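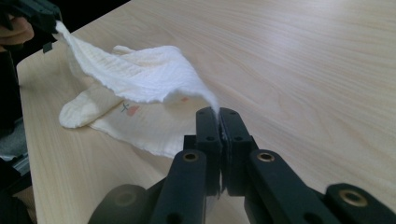 À quoi sert une matinée entière passée à plier du linge ?

À comprendre, pour commencer, que l'on plie mal depuis l'enfance, et que cela se rattrape assez bien pour peu qu'on ait une table dégagée et quelqu'un de patient en face de soi.

J'avais repéré la journée portes ouvertes de Wevwood dès le mois de janvier, sur une petite affiche à la boulangerie, et je l'avais aussitôt recopiée dans mon agenda de peur de l'oublier (ce qui m'arrive, ceux qui lisent ces pages le savent bien). La maison tisse et ennoblit du linge fin : des serviettes, des torchons, des langes, des carrés pour la cuisine. Elle n'ouvre ses portes au public qu'une fois l'an, et il faut s'inscrire. Nous y sommes allées ma sœur et moi le 19 mai 2026, par un beau temps un peu frais, avec un thermos et beaucoup trop de biscuits.

L'arrivée et le magasin

On se gare derrière le bâtiment, le long d'une haie de charmes, et on entre par le magasin. C'est un piège bien connu : ma sœur avait déjà deux torchons sous le bras avant même qu'on nous ait donné nos badges. L'accueil est charmant, on vous offre un café dans de vraies tasses, et l'on attend que le groupe soit au complet sous une grande photographie de l'ancienne filature.

Notre guide s'appelait Remedios Lorente. Elle travaille dans la maison depuis longtemps et connaît chaque article par son petit nom. Car ici les tissus ont des noms ! La Miranda est une gaze très souple, la préférée des jeunes parents ; le Rallside est un torchon plus serré, qui essuie les verres sans laisser de peluches, du moins on nous l'a promis. Il est sorti 1284 pièces de Miranda de l'atelier la semaine précédant notre visite, et 876 Rallside, chiffres que j'ai notés sur le dos de mon badge parce que ma sœur ne voulait pas les croire.

La salle de tissage

J'en dirai peu de chose, faute d'avoir entendu grand-chose. On vous distribue des bouchons d'oreilles, on passe entre les métiers à la queue leu leu, et Remedios explique ensuite dans le couloir ce que l'on vient de voir. J'ai retenu que la trame lâche d'une gaze demande une tension bien plus délicate que celle d'un torchon, et que l'aspect un peu froissé, que je prenais depuis toujours pour un défaut de lavage, est parfaitement voulu. J'ai repensé à toutes ces heures de repassage – ma pauvre mère !

L'atelier de pliage

Voilà ce que j'attendais. La salle est calme, on y travaille sur des tables en bois clair, et l'on commence avec un simple tissu blanc. Pas de couleur, pas de motif, rien pour distraire l'œil. La première consigne m'a paru presque trop facile : poser le tissu à plat, dans le sens de la largeur, et le laisser tranquille un instant avant d'y toucher. Et pourtant, que de petits plis qui restent, que de bords qui refusent d'être droits ! Un tissu souple garde volontiers un coin relevé ou un bord plus épais, là où il s'est replié sur lui-même sans qu'on y prenne garde.

Ensuite, on soulève un coin et on l'amène au-dessus du reste. Tout se joue à ce moment. Si l'on va trop vite, le dessous suit, se roule en boudin sur la table, et l'on se retrouve avec une espèce de petit traversin au lieu d'un pli. Remedios conseille de lever haut, de laisser pendre l'étoffe, puis de la reposer doucement en partant du milieu. Elle ne lisse jamais du plat de la main en appuyant, elle effleure. Ma sœur, qui est une brutale, a dû recommencer plusieurs fois. Moi aussi, soyons juste, mais avec davantage de discrétion.

J'ai beaucoup aimé ce temps passé à ne regarder que du blanc sur du bois. On finit par voir toutes sortes de choses, un fil qui dépasse, le grain du tissage, une petite ondulation que l'on chasse d'un côté et qui revient de l'autre.
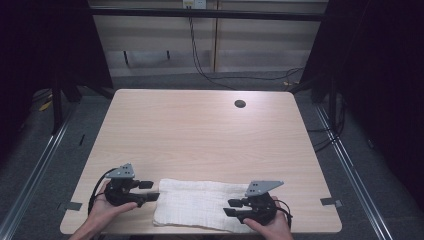
Renseignements pratiques

La visite complète dure une bonne matinée, pause comprise. Prévoyez des chaussures fermées pour la salle de tissage et des manches que l'on peut retrousser pour l'atelier. Les groupes sont petits et les places partent vite ; on nous a dit que l'édition précédente avait réuni presque 93 personnes sur la journée. Les chiens restent dehors, à l'exception de Fido, le vieil épagneul de la maison, qui dort sous le comptoir du magasin et que l'on enjambe pour payer.

Nous sommes reparties avec quatre torchons, une gaze et un coupon de second choix que je compte ourler cet été.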